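Hundirari Steamboat Forum > Preservation and Restoration > Passenger ferry "Clallora" – boiler out at last!

Started by pyakubu_deckhand
Jul 6, 2024

pyakubu_deckhand wrote:
Big one today, everybody. The boiler is out of the Clallora! I have been waiting to type that sentence for so long that I typed it twice and deleted one.

For anyone who hasn't followed the old thread, she's the little double-ended ferry that used to run across to Gernville, and she has been sitting at the Joubert yard with her deck opened up since April. The crane got in early, the wind stayed down, and the whole lift took less time than getting the slings right. Ewurabena Yakubu (my aunt, and the reason I'm into any of this) ran the deck side and didn't raise her voice once.

Now we can see the boiler bearers properly. The port side one is much better than we feared. The starboard one is thin at the after end, but it's thin in a spot you can get a torch to, so I'm calling that a win. The bilge under it was full of ash and scale and something that might once have been a hat.

Next job is cleaning and then measuring everything before any steel gets ordered. Come and scrape!

gernville_pilot wrote:
Wonderful news! My grandfather rode her to work every day and always stood at the boiler casing in winter, because it was the only warm place on board. I'll be down with a scraper.

Do we know yet whether the boiler itself can be saved?

pyakubu_deckhand wrote:
Not yet. Prasert Yimyam is going over it with the thickness gauge. He's taking 88 readings on the shell alone and he won't guess until he has the lot, and I've tried to make him.

Beddoe_B wrote:
Branwen here. Congratulations to the whole gang, that was a beautiful lift and I'm sorry I only saw the last part of it.

I'm going to be the one who says it, though. I don't think the old boiler should go back in. It's riveted, it has been patched at least twice, and even if the readings are good you'll be arguing with the inspector every season for as long as she runs. A new welded boiler to the same outside dimensions would sit in the same bearers, feed the same engine, and let her carry passengers. Put the old one on a plinth by the slip where people can walk right up to it.

twinscrew_ayuba wrote:
Oh, I disagree with this so much, Branwen, and I say it with love!

The boiler is half the boat. Its maker's plate says No. 193 and we have the order letter for it in the box of yard papers. How many ferries of her size can match the boiler to the letter? If you take that out, you have a nice old hull with a nice old engine and a new tank in the middle. Lower the working pressure, retube it, do the repairs the way they would have been done, and run her gently. She never went fast anyway.

– Ayuba Kwofie

Beddoe_B wrote:
She needs to push against the tide off Gernville, Ayuba, and gently won't do it. I was on her the last summer she ran and we went backward past the fuel dock.

twinscrew_ayuba wrote:
That was the prop! It had weed on it like a wig.

tallowpot wrote:
Both of you have a point, but can we wait for the gauge numbers? I've been through this with a steam launch. We spent a winter fighting over it, then the readings came in and there was nothing left to fight about. Also please, please photograph the stay bolts before anybody touches them.

Question from me: what are people doing about their clothes? I helped with the smokebox on a tug once and my overalls could stand up without me.

efua_w wrote:
Finally, a topic I'm qualified for. I wash the cotton rags and towels for the engine crew, and I've gotten pretty good at it.

Shake everything outdoors first, and I mean really shake it, until no more black comes off. Anything oily gets dish soap rubbed in by hand and sits overnight. Then a warm wash with nothing else in the drum, and a second wash if the water looked bad. Never put anything with solvent or a lot of oil on it in a washer or dryer, that's a fire waiting to happen – those go in the lidded metal can at the yard and stay there. Good towels get kept apart from the rags at every stage.
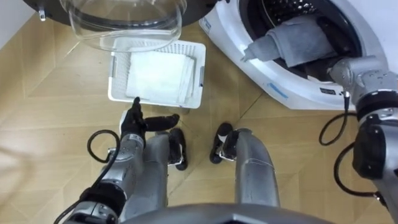 White towel in the basket, gray cloth still half in the drum.

Overalls I do separately, turned inside out, pockets emptied. Ask me about the split pins sometime.

– Efua Wumbei

tallowpot wrote:
Outdoors! So simple. I was shaking mine out in the garage and then wondering about the garage.

gernville_pilot wrote:
Does the dish soap work on graphite grease? I have a jacket I'm fond of.

efua_w wrote:
Partly. It goes from black to gray and then it stays gray. I'd make it your boat jacket.

pyakubu_deckhand wrote:
Back to the boiler for a second. Prasert has finished the front tube plate and is smiling, but he smiles at most things. Shell is next. I'll post the whole sheet here when he hands it over, good or bad, and Branwen and Ayuba can have at it.

The restoration fund is at 2141 dollars, which won't buy either of your boilers but does cover the paint and the blasting for the bearers. Thank you to everyone who chipped in!

Beddoe_B wrote:
Fair enough. I'll bring my drawings for the welded one anyway.

twinscrew_ayuba wrote:
And I'll bring the letter. Somebody bring lunch.

gernville_pilot wrote:
I can do sandwiches. Is there parking on the yard side, or do we still use the lane?

pyakubu_deckhand wrote:
Lane, please. The crane mats are still down by the gate and we have room for 3 cars at most. Bring gloves and a mask, the ash is fine as flour.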